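Hultham Tabletop Enclosure
Section 4: Fitting the walls and setting out the play kitchen pieces
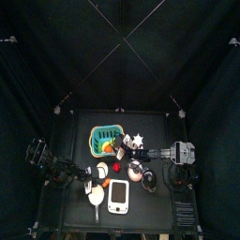

You should have finished Section 3 before starting, with the frame standing on its feet and the tabletop lying flat inside it. If the tabletop rocks, go back to step 9 and level it first. Levelling gets much harder once the fabric is on.

You will need the fabric bag, the two long rods, the small bag of fixings and the box of play pieces. Allow 50 minutes for two people.

4.1 Ceiling rods

1. Lay both rods on the floor and check that neither is bent. A bent rod can be swapped by quoting part 128 to the Goodwin spares desk.
2. Push the end of the first rod into one top corner and walk it across to the opposite corner.
3. Fit the second rod the other way, so that the two cross in an X.
4. Tie the rods together where they meet with the short strap. Pull the strap snug and stop there. If the rods bow downwards, it is too tight.

Caution: do not hang anything from the rods. They hold the roof fabric in shape and take no other load.

4.2 Corner brackets

The brackets are light grey and easy to find on the frame. Fit all of them loosely, then go round again and tighten each one by half a turn at a time. Finish by checking the ones at the back of the tabletop, which are awkward to reach later.

Note: the small bracket at the middle of the back edge is often left in the bag. It goes on last.

4.3 Fabric walls

1. Unfold the back wall and hang it from the top bar, seam side out.
2. Hang the two side walls. Overlap each one with the back wall by a hand's width and press the tape together from the top down.
3. Let the fabric hang for an hour before smoothing it. Most of the packing folds will drop out. The rest do no harm, and the walls should not be ironed.
4. Tuck the bottom edges behind the tabletop, keeping the front open.

The inside is dark with the walls up. If you want light, use a lamp outside the enclosure, pointed in through the front opening. Never put a lamp inside against the fabric.

4.4 Setting out the play pieces

The full list of 13 pieces is printed inside the lid of the box. Sets do vary in colour, and replacements may not match the originals, so go by shape.

1. Put the teal basket towards the back of the tabletop, left of the middle, with its orange rim upwards.
2. Place the fruit in the basket. Two pieces are enough to begin with. A full basket makes the lower ones hard to get at, and the rim hides them.
3. Stand the small white bowl in front of the basket, close but with a finger's gap.
4. Put the red piece beside the bowl. The orange carrot goes in front of the bowl.
5. Set the white and pink round piece to the right, with the small black pot next to it.
6. Put the white spiky piece to the right of the basket, near the black and white block.

Leave the remaining pieces in the box until they are wanted. There is no need to be exact with any of this, but it helps to start from the same layout each time — that way a missing piece shows up quickly.

Note: Tayla Rewi at Clondthorpe starts with an empty basket and all the fruit on the table. This works equally well. Skip step 2 and spread the fruit along the front edge.

4.5 Clearing away

1. Take the small pieces off first, then the bowl and the pot.
2. Wipe the pieces with a damp cloth and dry them before they go back in the box. The basket can be rinsed under the tap. Shake it well afterwards, as the slots hold water.
3. Brush the tabletop towards the front opening. Crumbs and lint show up badly on black.
4. Check along the bottom of the walls for anything that has rolled into the folds. The carrot is the usual one.

The walls can stay up between uses. If they are coming down, undo the tape from the bottom upwards and fold each wall in three.

4.6 If something is not right

Roof fabric sags: tighten the strap at the crossing a little, then check that both rods are fully home in their corners.

Walls gap at the corner: the side wall has been hung before the back wall. Take it down and start again at 4.3.

Basket slides about: wipe under it. If the tabletop is dusty the basket will not grip.

Pieces missing from a new box: write to Fathima Bhuiyan at Gerkonent with the number from the lid label. Keep the box.

Section 5 covers moving the enclosure to another room.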